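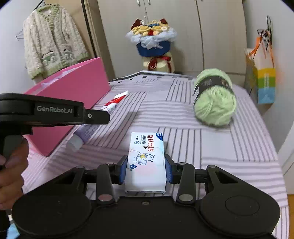
Do wet wipes dry out if the pack sits in a closed box for months?
Sealed packs last fine. Opened ones go stiff, so use those up first.

dresora_attic wrote:
Starting a thread for bedroom clutter. Toothpaste, toilet wipes, yarn, all on the bed, and one pink box meant to solve my life. Where does yarn go?

Royer16 wrote:
Not with toothpaste. I lost a sweater's worth that way in January.

flamatlow wrote:
Disagree. One box, lid shut, done. You people sort things so you can own more boxes.

dresora_attic wrote:
Progress report. The strawberry pom-pom is still out on the bed with the wipes and the yarn, and the flowered pink fabric is in a heap. I have also discovered a gift bag.

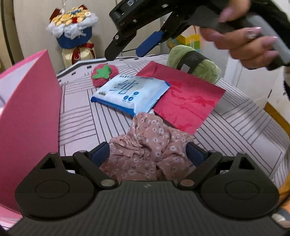 Re: Soft things first?

Clémence Coste wrote:
Plushes in first, papers flat on the bottom. Toiletries go to the bathroom, where I hear they are popular.

flamatlow wrote:
Fine, but the strawberry goes in. I feel strongly about this.

dresora_attic wrote:
It's in, with the lavender one and the white one with brown patches. Wipes and yarn remain at large – I'm taking a break.
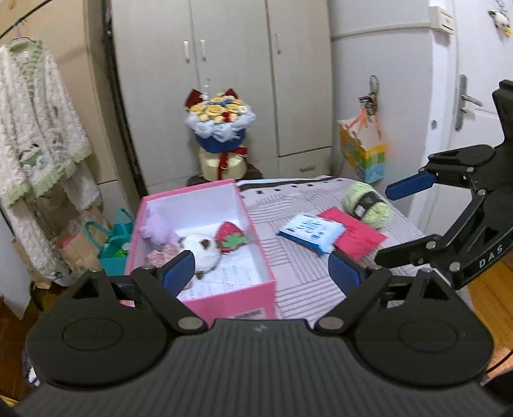

Should the yarn label stay on?
Keep it on until the ball is used up, as you'll want the dye lot if you buy more.

Royer16 wrote:
Still says no toothpaste.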